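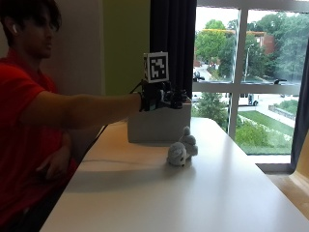 Palesa Msimang asked whether a soft toy can go back on the shelf the same day a child has played with it, or whether everything has to wait for the weekly sort. It can go back the same day, provided it has been checked. The remaining questions received by the Ndlovu Toy Library since the last update of this page are answered in the sections that follow.

General

What is the toy library?
The Ndlovu Toy Library lends toys, games and puzzles to families and to registered childcare providers. The collection currently holds 1187 items, of which 683 are soft toys. Items are lent from the Plillotwood reading room, on the ground floor, during posted opening hours.

Who may join?
Any adult resident may join on presentation of proof of address. Childcare providers join under a group card and must name one responsible adult. Grandparents and other relatives may be added to a family card at the desk.

How many items may be borrowed at one time?
A family card covers four items. A group card covers twelve. A boxed set counts as one item, whatever the number of pieces inside it.

Soft toys

How should a soft toy be returned?
Soft toys are returned in the open-top box in which they were lent, with the item card lying face up. Please do not tie the toy in a plastic bag. If the box has been lost or damaged, tell the desk and a replacement will be issued – there is no charge for the first one.

Should borrowers wash soft toys before returning them?
No. Washing is done by the library. Plush fabrics differ a good deal, and several toys have been lost to hot water or a tumble dryer. Surface crumbs may be brushed off at home. If a toy has been soiled, place a note in the box stating what was spilled and when.

What happens when a soft toy comes back?
Staff take the toy out of the box and set it on the sorting table. The seams, the eyes and any ears, tails or other parts that stand out from the body are tested by hand. A toy that passes is brushed, its card is stamped, and it goes back into its box. A toy that needs washing is moved to the laundry shelf and is unavailable for two days.

Are toys with small eyes suitable for babies?
Embroidered eyes are suitable for all ages. Toys with separate eyes of any material are lent with a yellow card, meaning age three and over. The card color is decided by the library and cannot be changed at the desk on request.

Why are pale toys sometimes withheld from group cards?
White, cream and light gray plush shows marks after very little use and must be washed more often. When fewer than five pale toys are on the shelf, they are reserved for family cards. This rule was introduced in May and will be reviewed after one year.

Boxes and storage

May a borrower buy a storage box like those used by the library?
The library does not sell boxes. The present ones were supplied by Revow under a single order. Any rigid box with an open top and smooth inner sides will serve the same purpose at home. It should be large enough for the toy to sit in without being pressed down.

How should soft toys be stored at home during the loan?
Keep them dry and away from radiators, and out of long direct sun. A windowsill is not a good place for plush, even in cloudy weather. Toys should not be stacked under board games or other heavy items.

May children help put toys away at the library?
Yes. Children are welcome to place toys in their boxes at the low tables. Mirta Toledo leads a short tidying session at the end of each story hour, and no booking is needed. Food and drinks must be cleared from the tables before the boxes are opened.

Loss, damage and donations

What is the charge for a lost item?
The charge is the replacement price shown on the item card. Lost cards are replaced for $2. Ordinary wear, including flattened pile and loose threads, is not charged.

Does the library accept donated soft toys?
Soft toys are accepted if they are clean, carry a sewn-in maker's label and have no batteries or sound units. Handmade toys cannot be lent, but may be offered to the Flelirier display cabinet in the entrance hall. Donations are assessed by Urszula Mazurek and are not returned if declined – please say so at the desk if this is a concern.

Whom should I contact about an overdue notice?
Overdue notices are handled by Themba Motaung at the lending desk. Please bring the notice and the family or group card. Notices cannot be discussed by telephone.

Page last revised 19 Jan 2019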